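Skiven这赛季最佳到底该给谁 投票帖

楼主:看台东角
发表于 2020年7月16日

俱乐部年度最佳候选出来了,四个人,Alto、Dondetti、Tedesco,还有门将Unnur Kjærgaard。官网投票月底截止,先在这儿吵一轮。

我投Alto。理由简单,53个球,联赛加杯赛,队史没人进过这么多。三月停摆之前那段她几乎一个人扛着走,复赛以后腿有点沉,但是该进的还是进了。

别跟我说点球。点球也是球。

2楼:老莫不吃鱼
点球当然算,但你得看看53个里面多少是Dondetti喂到脚底下的。客场那场2比1,两个球都是她从右路带进来横敲,Alto推空门。推空门我也会。
我投Dondetti。

3楼:看台东角
回2楼:你会个鬼。
跑位懂不懂,人家能出现在那儿就是本事。Dondetti上半程还伤了六周呢,伤的时候Alto少进了吗?没有吧

4楼:半场换边
说个不讨喜的,年度最佳每年都给前锋,没意思。Tedesco踢了几乎全部比赛,后腰位置,抢断、补位、挨骂全是她的。数据不好看,可是她停赛那两场我们丢了几个自己去翻。
而且她还续约了,没要涨薪。这种人不给奖给谁

5楼:老莫不吃鱼
续约跟年度最佳有什么关系,又不是评劳模。
另外“没要涨薪”哪来的?我看到的报道没写这个。

6楼:半场换边
当地电台说的,我听的转述,可能不准,那这条撤回。
停赛两场丢七个球这个总没错吧

7楼:kiki_04
其中一场守门的是替补门将好不好,Kjærgaard那场也没上,手指扭了。不能全算在Tedesco头上。

我觉得最大冷门就是Kjærgaard。复赛后第一场,第74分钟那个点球,扑完还爬起来挡了补射,当时我直接从沙发上站起来了。没有那一下就没有后面的连胜,连胜没有就没有第二名。前锋进一堆球大家记得,门将救一场就过去了,每年都这样,真的烦。
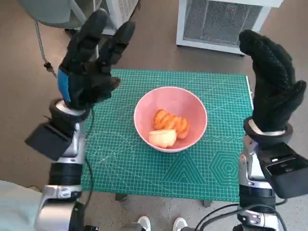
Vittoria Leone在赛后节目里讲得很清楚,那个点球是罚得太正,门将没提前倒就能碰到,别吹成世界级。补射那下才是真本事,反应快。所以我同意她该进候选,但是第一名不至于。

9楼:kiki_04
不提前倒就是本事啊!!多少门将第一下就趴了

10楼:看台东角
Leone一向对门将苛刻,听听就行。不过整季看Kjærgaard前半段确实有几个不该丢的,杯赛那个出击,位置完全没了,我在看台后面看得心都凉了。
一场封神不能算一整年。

11楼:南看台收旗的
你们吵来吵去,投票规则看了没?官网票只占四成,剩下的队员和教练组投。去年球迷票第一的最后拿了第三,忘了?
所以Alto粉先别急着庆祝

12楼:老莫不吃鱼
确实是40%,我刚去翻了公告。队员票我猜Tedesco高,更衣室里人缘好,又是队长。那4楼可能要笑到最后。
我还是投Dondetti,助攻榜第一总得有点说法吧

13楼:半场换边
谢谢,终于有人讲句公道话(虽然没投她)

14楼:新来的看球
弱弱问一句,没有会员号能投吗?今年才开始看,就看了复赛后的几场,感觉Dondetti最好看,过人那一下太顺了

15楼:南看台收旗的
能,邮箱注册就行,一个邮箱一票。会员号是抽奖用的,抽签名球衣。
只看了复赛后的话建议补一下三月之前的录像,差别蛮大,Dondetti那时候刚伤愈,状态一般。

16楼:看台东角
顺便说个事,去年总共投了才2,000票出头,我们这版面随便动员一下就能影响结果。所以都去投,投谁都行。
(最好投Alto)

17楼:老莫不吃鱼
楼主拉票就拉票,别装中立。

18楼:kiki_04
已投Kjærgaard。我妈也投了,我爸也投了,我爸根本不看球

19楼:半场换边
这算刷票吧……

20楼:kiki_04
一个邮箱一票,规则允许的,15楼刚讲的

21楼:看台东角
行吧。那我去找我舅舅。
下赛季如果Alto走了你们别哭,合同只剩一年,到现在没动静。另外开帖聊吧,这楼只说投票

22楼:新来的看球
投好了,Dondetti +1。页面有点卡,点提交之后等一会儿才跳,别重复点,我点了三下不知道算几票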